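## 6. Changing the pillowcases

This section covers the standard pillow supplied with the Gruveck guest room set (item 3618). The blankets and the fitted sheet are covered in Section 5. For the Van Loon bolster, which has a zipped cover, follow the leaflet packed with it.

### Before you start

You will need:

- one clean pillowcase for each pillow
- a chair or other clean, flat surface at about knee height
- a laundry bag for the used cases

Wipe the chair seat and let it dry before you put bedding on it. A plastic chair without arms works best. Upholstered chairs grip the fabric and make the case harder to pull.

**Caution:** Do not hold the pillow in your teeth or under your chin while fitting the case. Skin oils and makeup mark pale fabric and may not wash out.

### 6.1 Taking off the used case

1. Lay the pillow on the chair with the open end of the case toward you.
2. Fold back the flap if the case has one.
3. Take hold of the hem on both sides and slide the case off a little at a time. If the filling comes with it, stop and push the pillow back from the closed end.
4. Turn the case inside out, shake it, and put it in the laundry bag.
5. Check the pillow for stains, open seams, or lumps. Stitch any open seam before going on.

### 6.2 Fitting the clean case

1. Check that the case is dry all the way through, including the corners and the hem.
2. With printed cases, decide which side will face up on the bed. The plain section goes at the open end.
3. Gather the case in both hands until you can reach the closed end.
4. Set the short edge of the pillow into the opening and work the case down over it. Keep the pillow on the seat so that the chair carries the weight.

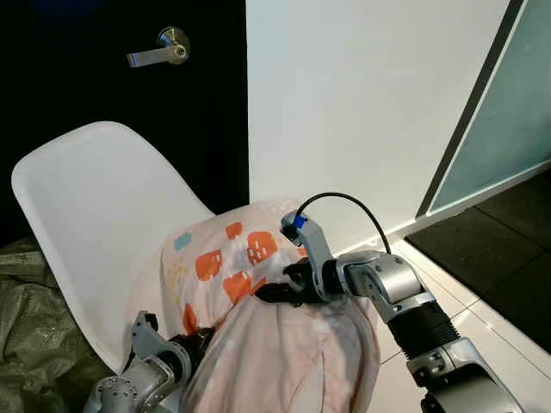
5. Move your grip from one side to the other as you go. Pulling on one side only will twist the filling.
6. Push the two far corners of the pillow into the corners of the case. Reach inside if you need to.
7. Tuck the flap over the end of the pillow. On cases without a flap, leave the spare fabric loose and fold it under when the pillow is on the bed.

**Note:** Fakach cotton cases are tight until they have been washed for the first time. If the pillow will not go in flat, fold it in half lengthwise, push it to the closed end, and let it open out inside the case.

### 6.3 Settling the filling

1. Lift the pillow clear of the chair, with one hand on each side.
2. Let the filling drop toward the lower end, then turn the pillow over and repeat. Do this 6 times.
3. Smooth out creases with the flat of your hand, working toward the open end.

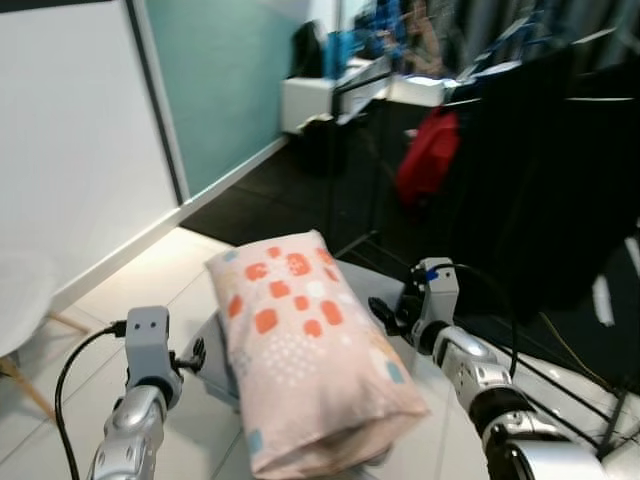
*Fig. 6-2. Pillow in its printed case, held up by both sides.*

4. Lay the pillow on the bed with the open end facing away from the door.

**Caution:** Keep clean bedding off the floor, including tiled floors and mats. If a case touches the floor, wash it again before use.

### 6.4 Care

- Wash printed cases inside out at 112 °F or below.
- Wash coral, orange, and pink prints separately from white sheets the first time.
- Do not use bleach.
- Dry on low heat for 34 minutes, then check the hem. Thick hems dry last.
- Store spare cases folded on the upper shelf of the Broritz cabinet, with the fold facing out.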